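4.3 Failure on the armrest

The task we had filed under "easy" was tidying a throw pillow on a sofa. Of 800 trials, 732 ended without a report. The other trials produced most of our reading matter, and the worst of them were at the right armrest, where the pillow could lean out toward the side table and its fruit basket.
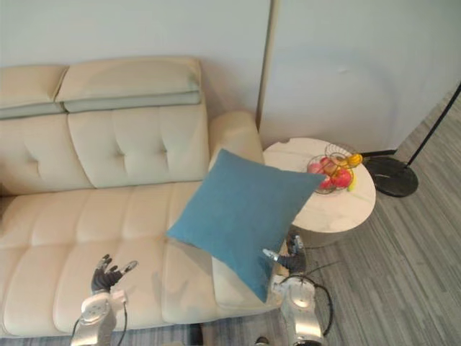 Vol. 2, No. 20

The planner treated the pillow as a rigid square. The pillow had not been told. When the right hand closed on a corner, the fabric gave, the force reading stayed low, and the controller concluded that it was holding nothing and closed harder. Maeng's log for one such trial reads, in full, "Still squeezing. Stopped it."

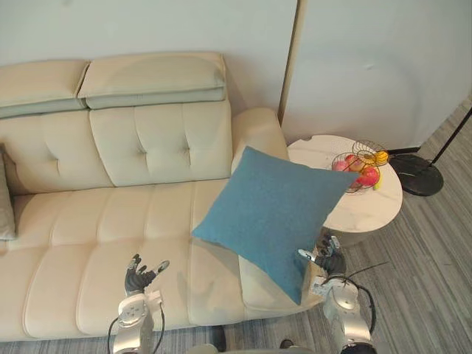

Figure 2. Right hand at the lower corner of the teal pillow, left hand open above the seat.

The left hand should have come in to share the load. It waited for a "grasp confirmed" message that the right hand, by its own account, could not send. Neither side timed out, a courtesy we traced to a default in the Killatach arbiter. We now stop both arms after 2 seconds without agreement and cap grip force separately from the contact estimate. Oh also proposed a firmer pillow, which we did not test.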